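Chapter 7
Fingertips, Pads and Other Things That Wear Out

Most of what goes wrong with a gripper goes wrong in the last inch of it. The motor is fine, the software is fine, and the cup is on the floor. When Eun-seong Oh took over upkeep of the hand-held grippers at Clekero, she found a logbook with 78 entries. The one that came up most often read, in full, "slips."

"Slips" is a complaint. A technician needs to know which finger, on what surface, and at what opening. This chapter covers how to find that out, and how to put a pair of fingers back in order without making a second problem while fixing the first.

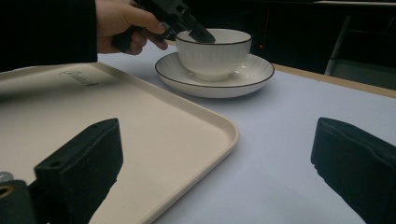 Finger alignment comes first, before pads and before any talk of grip force. Close the gripper slowly on nothing and look at where the two faces meet. If one leads the other, loosen its screws, square it against the gauge block, and tighten each screw a little at a time. Then try it on something unforgiving. A teacup is a good choice: pointed fingertips have to go in at the open mouth and hook over the inner rim, and a ribbed porcelain wall gives padded fingers plenty of chances to embarrass you. Keep the saucer under it. You may also want to keep your own cup in another room.

Pads come next. The Prireck manual gives them 2 pages, mostly on part numbers, and is silent on old glue – a subject on which every technician has strong views. Section 7.2 gives ours.

Before reading on, find a gripper that has been in use since at least June and write down everything you would change. Keep the list. You will be asked to defend it at the end of the chapter, and some of it will be wrong.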